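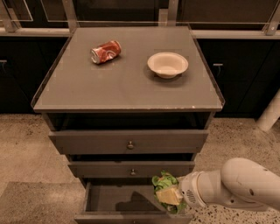 Grey chest of drawers, crushed can on top.

Derngate Story Notebook -- for people who write short fiction

Third printing, back in stock. Same book, better glue in the spine.

475 g in the post, so it goes as a large letter if you order one. Two or more go as a small parcel.

Inside
110 sheets, cream, faint ruled. Takes fountain pen, light show-through with the wet nibs.
20 index pages at the front, blank headings. Put in your own titles.
10 submission log pages at the back: title, magazine, date sent, reply, fee if any.
Pocket inside back cover. Fits folded A4, wont take a whole manuscript.

Cover is plain board, navy or rust. Rust is low, more due in July. No green this time, sorry to those who asked.

Layout by Rowena Navarro, who also did the Clolerness poetry pad. The log pages were her idea after the Samer workshop -- most of us there were keeping track of stories on the backs of envelopes.

Refills: none, it's a bound book. The looseleaf one is the Enriquez, see seperate page.

Workshops and reading groups, email before ordering if you want names stamped on the covers. Allow extra time for stamping. Stamped copies can't be returned.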